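Call for participants: two-arm bench build, Flurneck shared workshop

Flurneck seeks two people to help finish a home-scale robot bench. The current task is a small teal drawer cabinet.
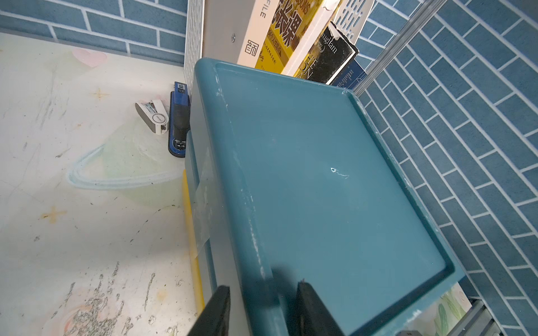 Maillard

Work covers gripper alignment, cable routing and logging of drawer trials — 50 per session. 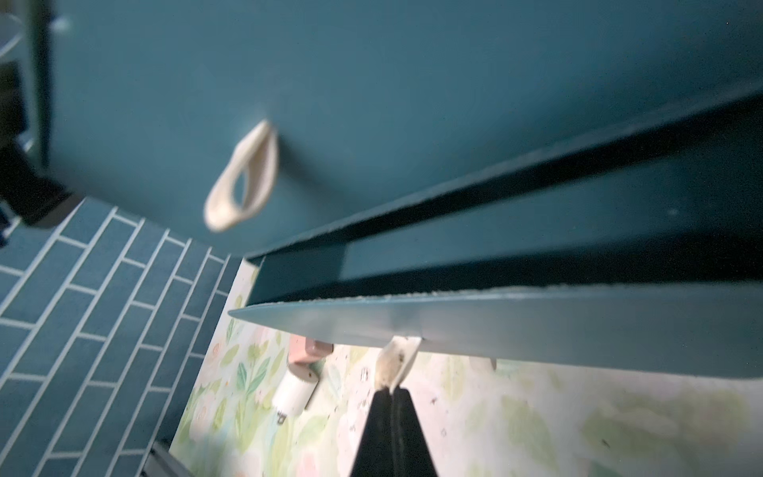 Requirements
Basic soldering and some Python. Own laptop. Both arms sit on one rail, with the cabinet between them and the file organizer behind. 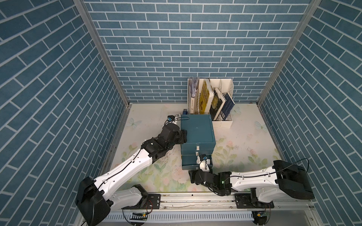 Sessions start in October and run for some 68 hours in total. Unpaid; parts are covered. Apply at the workshop desk.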